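The Arm That Takes Computers Apart

At a shared workshop in Kivwood, a small group is teaching a secondhand robot to do a job most people finish with a screwdriver and a cup of coffee.

By Anahera Mudgway
15/02/2023

The first thing the Kivwood group agreed on was what the robot would not do. It would not open the case. Opening a desktop tower means finding the latch, and every maker hides the latch somewhere different. A person does that part, lays the tower on its side, folds the cover out flat and steps back behind the line of tape on the floor.

After that the arm takes over. Its job is to come down over the motherboard, find the memory slots, and pull the memory. Graphics cards and drives are next on the list, and the list has been the same since June.

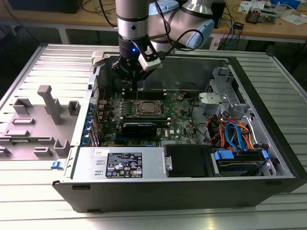

Kivwood Shared Workshop, Robotics and Repair Group

The group meets in the back half of a former carpet warehouse. Members pay monthly dues and get a key, a shelf and a turn at the machines. The front half has the table saw and the welders. The back half is quieter and has most of the extension cords.

The project is called Dorkar. The name came from a typing mistake in an early file, and by the time somebody wanted to fix it the name was in too many other files. It began as a repair problem. Offices in town drop off old desktops when they clear out a floor, and the workshop strips them for parts or puts working ones back together for people who need one. Memory is worth saving. Taking it out is easy for one machine and dull for a full pallet.

The arm came from a packaging company that was closing a line. It arrived without a gripper or a manual, and it spent its first weeks on a shipping pallet under a tarp. Getting it to move took a rebuilt power cable and a long exchange of emails with the previous owner. Getting it to stop moving in the right place took the rest of the summer.

Most of the work since then has been about force. A memory module is held by a small clip, and the slot grips it along its whole length. Pull straight up and it comes out. Pull with a slight lean and the module binds, and if the arm keeps going, something gives. The group has a cardboard box of boards that show what gives. Nine of them are in it now, and they are used to test new gripper fingers before anything better goes on the bench.

The fingers are printed in the workshop. The current set is the seventh. Earlier sets were too wide to fit between neighboring modules, or narrow enough to fit but soft enough to bend. One set worked well for an evening and then cracked along a layer line. The new ones are printed flat on their side, which puts the layers in the right direction, and they have a thin rubber face glued on.

Finding the slot is the other half of the problem. The software, written by members and named Lemieux, starts from features that are easy to pick out on a given model of board. The processor socket is a good one. It is large and square, and the metal lid on the processor reflects light in a way the board around it does not. From there the program works out where the memory should be and checks whether it sees a row of long parallel shapes in that spot. If it doesn't, the arm stays where it is and waits for a person.
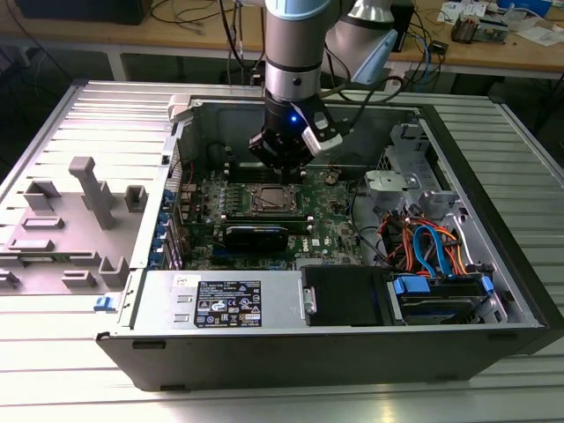
Reflections cause most of the false starts. The slotted aluminum bench is easy to bolt things to, and it throws back every light in the room. For a while the program was fond of the bench. It would report a memory slot four inches outside the computer, with high confidence. Members tried covering the aluminum with black cloth, but the cloth slid around and got under the cases. The fix that stuck was telling the program where the case ends and having it ignore the rest.

Cables are still unsolved. Every tower has its own tangle, and a loose drive cable that sits clear of the board in one machine may lie across the slots in the next. A person moves it aside without thinking. The arm has no plan for that. For now, whoever loads the case also clears the cables, and the checklist taped to the wall says so twice.

The checklist has grown to two pages. It covers unplugging the tower, holding the power button down to drain what is left, clipping the ground strap to bare metal, and keeping loose sleeves away from the bench. The stop button has its own line in red. New members run through the sequence five times at slow speed with a scrap machine before they are allowed to change any settings.

Speed is a sore subject. A practiced member can empty a tower of its memory before the arm has finished its first look at the board. The people working on Dorkar know this and don't argue the point. They say the arm can work through the dull part of an evening while they test drives at the next table, and that what they have learned about gripping small parts has already gone into two other builds in the shop.

One of those is a sorting tray for screws. The other is Clultura, a seedling planter for the community garden across the road, which uses a smaller arm and a version of the same printed fingers. Seedlings turn out to need less force than memory and more patience with the wrist.

Work on the graphics card routine is under way. The card is bigger and easier to see, but it is held at the rear of the case as well as in the slot, and the latches there differ from model to model. The group's plan is to start with one model of tower, get that right, and write down everything about it. Members have set aside a stack of matching cases for the purpose along the back wall, with a note asking people to leave them alone.

The workshop takes old desktops at the side door during open hours. Hard drives should be removed first, or labeled if the owner wants them wiped. Monitors and printers are not accepted.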